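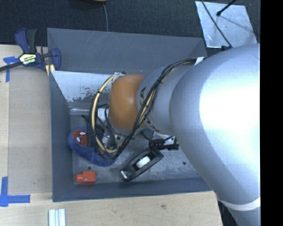 The arm down in the grey bin, cables and all, with the Spider-Man slipper-ish plush on the left.

I promised a proper write-up of the gripper swap and then went quiet for most of November, so sorry to the few of you who emailed. I've been picking things out of a bin. Well, the arm has. I've mostly been drinking tea and writing down what it dropped.

For anyone new, I've been trying two grippers on the same arm: the Kikau two-finger one I've had since spring, and a suction tool from Vititik that I bought second-hand after far too much dithering. Same arm, same bin, same bunch of objects, 479 picks all told. I wanted to do 500 but I ran out of patience on the last evening and went to bed.

Choosing the objects was the most fun part. I wanted awkward things, so no nice wooden cubes. The blue plush is in there because it's soft and fuzzy and a rotten shape to grab. There's a little red-orange bottle, a black hand tool a bit like a small plane, and a black clampy thing with ridges that lies flat and gives you almost nothing to get hold of.

Right, the fingers first. The Kikau is lovely on anything soft. It just squashes the plush and off it goes, even when the thing is lying diagonally and half up the wall. The bottle is fine too if it's out in the open. Push it into the near corner, though, and the outside finger wants to be exactly where the sloping side is, so you get a nasty scrape and then the arm stops in a huff. I had seven of those stops in one afternoon. I ended up adding a rule that makes it come in at a slant when it's near a wall, and that helped a lot (it's slow, mind).

The suction tool is nearly the opposite. Bottle in the corner? No trouble at all, straight down, straight up. The hand tool went better than I expected as long as it found a flat bit. But the plush! Air goes straight through the fluff and you get a sad whistling noise and nothing lifts. I tried three different cups and the softest one did get it off the floor now and then, for a second or two.

My real moan is the cables. Once you've got the wiring and everything else running down past the orange joint, you end up with a great big loop swinging about at the end of the arm, and it flops over whatever you're trying to pick. I've tied it in a couple of places and it still droops. It gets between the camera and the objects too, so the software (I'm using Stesusis, the free version) kept deciding that a loop of cable was a thing worth picking up. I've now masked out the strip nearest the wrist, which stops the silly guesses but also means it misses anything lying under there until the arm moves away.

Two small things if you're setting up something like this. Clamp your bin. I have a bar clamp on the corner where it meets the worktop, and I did the early runs without one and had to throw them all out when the bin crept. And mark your spots with tape, blue shows up well on wood and it peels off cleanly.

So which would I keep? If I could only have one, the Kikau, mostly for the soft stuff. The Vititik is quicker on hard, smooth things and I do enjoy watching it work. A friend keeps telling me to try the Lã, which has fingers and a cup on the same tool, but I've seen the price and I've seen the size of it, and I'm not sure it would fit in my bin with all that cable. If you've got one, do leave a comment and tell me how wide it is at the wrist.

Next job is rerouting the cables up the back of the arm. I've ordered some clips.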